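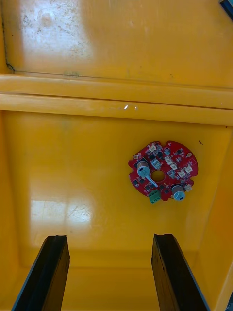
Page last changed: May, 4:40 pm, by Araceli Medrano

Sorting notebook, yellow bins, continued.

Spent the afternoon on the small parts again. The Frota job left us with boards, harnesses and solenoids all living together in whatever bin was nearest, and the label on the shelf says MISC, which I wrote, so I can't complain to anyone.

The red round boards go in first because they are the easiest to recognize and the easiest to scratch. One at a time, flat, not tossed. I know the bins are plastic and look forgiving. The grit in the bottom of them isn't. Yesenia wiped them out before lunch and got a gray rag for her trouble. The scuffs stay, those are from the Pustcombe move and have seniority over most of us.

Check the rim of each board before it goes anywhere. The notches are where the Feltley batch chipped, and a chipped board looks perfectly fine until you try to seat it. Anything doubtful goes in the envelope on my desk, which is getting fat.

Harnesses next. These take twice as long as I plan for, every time, and every time I plan for the same number.
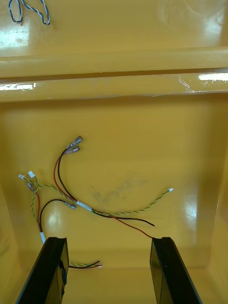
Procedure, such as it is: find the spade connectors, make sure both sleeves are pushed all the way up, then lay the thing out straight and let it curl back however it likes. Do not wrap it tight around your fingers. I did that with 7 of them last month and then spent a very educational hour re-crimping. Leave the white band where it is, even if it's crooked. It is how we tell ours from the ones Kalolham sent over – theirs have no band and a slightly shorter red.

Stray bits of wire and film get picked out at the end of each bin. Yesenia wants a jar for the wire. I want a trash can. We have compromised on a jar next to the trash can.

Solenoids last. We own two kinds and have been treating them as one kind, a habit I would like to stop before somebody orders another 100 of the wrong one.
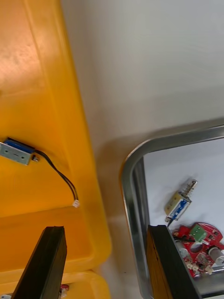 Quick test for anyone picking this up after me: look for a spring on the plunger. Spring goes on the "return" line of the stock sheet, no spring goes on the "plain" line. If the spring has come off and you find it by itself, please don't guess which one it belonged to. Put it in the envelope too.

Still to do: the stock sheet claims 1,000 white connectors. I have my doubts. Also need new labels, and someone other than me to write them.

Y. has the marker.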